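Unit 4: Organizing a Community Speaker Event
Course handout, Nonprofit and Community Programs
Updated 15/12/2023

Read this before the planning exercise. The case we use is the Gedholm Heritage Association's spring luncheon, held each March in the hall on Ketomen Street.

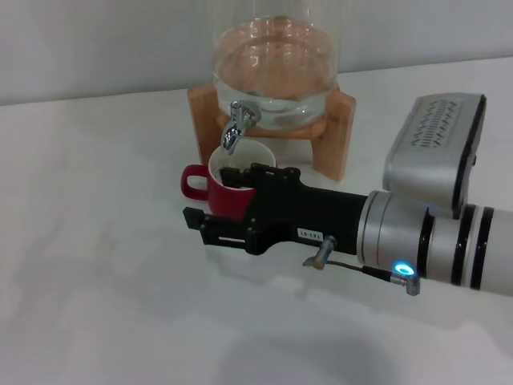
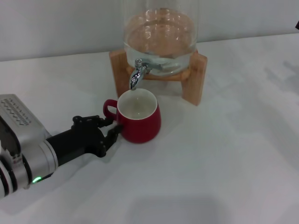
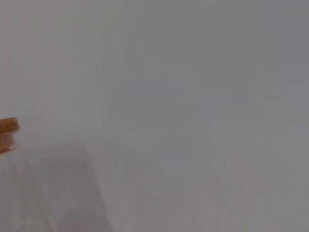

1. Purpose

Write one sentence that says who the event is for and what they should take away. Gedholm's reads: "Young adults hear how older members of the community found their work." Every later choice, from the topic to the ticket price, gets checked against that sentence.

2. Speakers

A panel of four works well for a 90-minute program. Five is possible if the moderator is strict. Invite people from different fields and confirm in writing. The letter should give the topic, the length of each talk, parking details, and whether a fee or travel money is offered.

3. Budget

Gedholm planned for 70 guests and set aside $1,000 for food. The hall was lent by the Bensaid Foundation, which asked for a line in the printed program. List donated space and goods in your budget at their normal price, with a matching entry under income. Students often leave this out and then can't compare one year with the next.

4. Outreach

Start eight weeks ahead. Send notices to schools, faith groups, and local papers. If part of your audience reads another language more easily, print the invitation in both and have a native reader check it. The Jistilov Cultural Center shares its mailing list layout with students; ask for a copy at the department office.

5. On the day

Doors open 30 minutes early. Name tags go in alphabetical order by last name. The moderator keeps the question cards and reads them aloud.

6. Follow-up

Thank speakers within a week. Send a short survey with no more than six questions.

Exercise: Draft a purpose sentence, a speaker letter, and a one-page budget for an event in your own town. Bring two copies to the next class.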